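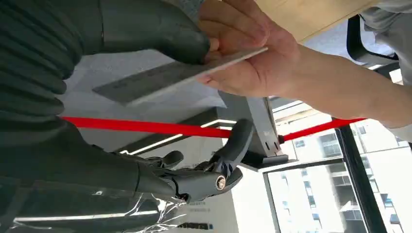

How do I cut fabric straight with a metal ruler?
Posted by Izzati Lubis

I started quilting in May and my strips keep coming out with a bend in the middle, like a very flat V. I have a long metal ruler and a Nolte rotary cutter. The ruler is fine at the start and then it creeps as I get to the far end. I've already wasted 16 strips and I'm getting cranky! Do I need one of those wide clear rulers or am I just bad at this?

Jomar Gatchalian
You're not bad at it, everybody's ruler creeps. Don't try to hold the whole length at once. Press near the bottom, cut until the blade is level with your fingertips, stop, leave the blade where it is, then walk your hand up and go again. Also check how you folded the fabric – a V in the middle nearly always means the fold wasn't square to the ruler. Press it again, line up the fold first and trim a fresh edge. I redo mine every four strips or so.

pulham_patty
get the clear one. i have the Fesex and love it

Grusen63
I stuck a few dots of fine sandpaper on the back of mine (the self-adhesive kind) and it quit sliding. Keep them away from the cutting edge or you'll dull your blade. And change the blade if you haven't, you push way harder with an old one.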